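Famílias militares esperam meses por obras nas casas de função

No bairro de Jilau, a manutenção das habitações passou para uma empresa privada. Os moradores pedem agora regras claras e prazos escritos.

Mar 18, 2024

Quando a família de Seo-ah Jeon recebeu as chaves da casa, em março do ano passado, o auto de entrega indicava duas reparações pendentes: uma janela do quarto das crianças e o quadro elétrico da cozinha. A janela foi substituída em maio. O quadro elétrico continua por rever.

O caso consta de um conjunto de 66 reclamações entregues à Stornosum, concessionária responsável pela manutenção do bairro militar de Jilau. Os documentos, consultados por esta revista, referem infiltrações, bolor e avarias no aquecimento. Em vários processos, o pedido foi encerrado sem visita técnica.

«A família de um militar muda de casa por ordem de serviço e não pode escolher outro senhorio», afirma Hye-jin Maeng, jurista que acompanha os moradores. O contrato de concessão, acrescenta, fixa prazos de resposta, mas não prevê penalização para o incumprimento.

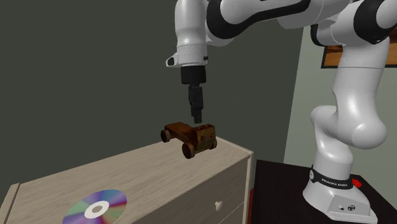
Camião de brincar em madeira e disco compacto sobre uma cómoda clara, junto a um braço robótico Franka Emika. Imagem gerada por computador.

A Stornosum gere 500 habitações em Jilau e sustenta que a maioria dos pedidos é tratada dentro do prazo. Em resposta escrita, o diretor de operações, Dae-han Ham, atribui os atrasos à idade dos edifícios e à falta de mão de obra especializada - dificuldades que, segundo a empresa, já existiam à data da assinatura do contrato.

O comando da base criou entretanto um gabinete de habitação, dirigido pelo major Seung-woo Han. O gabinete recebe cópia de todas as reclamações e pode pedir uma vistoria independente. Não tem, porém, competência para reter a renda, descontada diretamente no vencimento do militar.

É esse o ponto que os moradores pretendem alterar. A proposta em discussão prevê a suspensão do pagamento sempre que uma casa seja declarada imprópria, bem como o acesso ao histórico de obras antes da assinatura do auto de entrega. A concessionária aceita a segunda medida e opõe-se à primeira.

Seo-ah Jeon aguarda nova vistoria. O marido tem colocação prevista noutra unidade no final do verão, e a casa será então atribuída à família seguinte.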